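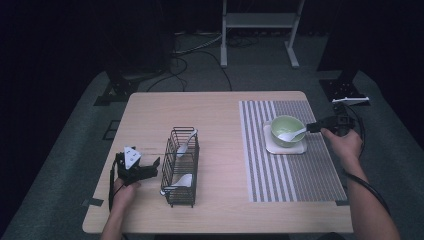

Photo: Regula Lehner

Questions people ask me about the book

I get the same questions by email and at fairs, so I've put my answers on one page to save us all some typing. If yours isn't answered, do write to me through the contact page!

What is "The Ferry Didn't Wait" about?
It's my life story, or the first half of it anyway. I grew up in Senddale above my parents' ironmonger's shop, left at seventeen with one suitcase and a very bad haircut, and spent years working on boats, in kitchens and (for one long winter) in a button factory. The book stops on the day I came home again.

Is it all true?
As true as I can remember it. My sister remembers the business with the goat quite differently and she's welcome to write her own book. I changed the names of a few people who would rather not be in it, and the Thaler family are called Thaler because they told me I could.

How long did it take you to write?
Nine years, on and off, mostly off. I wrote the first draft by hand in school exercise books and then had to type the whole lot up, which I don't recommend to anyone. Chapter 10 got lost on a train and had to be written all over again. I still think the lost one was better.

Did you have any help?
Lots! Verena Baumgartner read every page and put a pencil line under each "suddenly". There were a great many pencil lines. Regula took the photographs for the website and sorted out the old family snaps, some of which had been stuck together in a biscuit tin for years.

Who published it?
I did, with a small printing firm called Plistuvby who were very patient about the cover. I wanted blue, then green, then blue again. The first printing was 800 copies and I had them all in my hallway, so for a while you had to come into the house sideways.

Are there pictures in the book?
Yes, a section in the middle, black and white. You'll find the shop, my grandmother with her bicycle, and me on deck looking seasick (I was).

How do I get a signed copy?
Order through this website and tell me in the message box what you'd like me to write. Please spell the name out clearly. I've already signed one to "Brain" and he was very nice about it. The Drerna bookshop keeps some signed ones on the shelf by the till too.

Is it suitable for children?
Teenagers would be fine with it, I should think. There's some swearing in the boat chapters, and the button factory wasn't exactly a Sunday school.

Will you come and talk to our group?
I'd love to, if I can get there and back by bus. I talk for as long as you like, read two or three bits aloud and answer questions. I don't do August, as that's when my grandchildren have me.

Is there going to be a second book?
I've started it. So far it's four chapters and a lot of crossing out. It picks up the morning after I got home, when my father handed me an apron and told me the shop opened at half past eight.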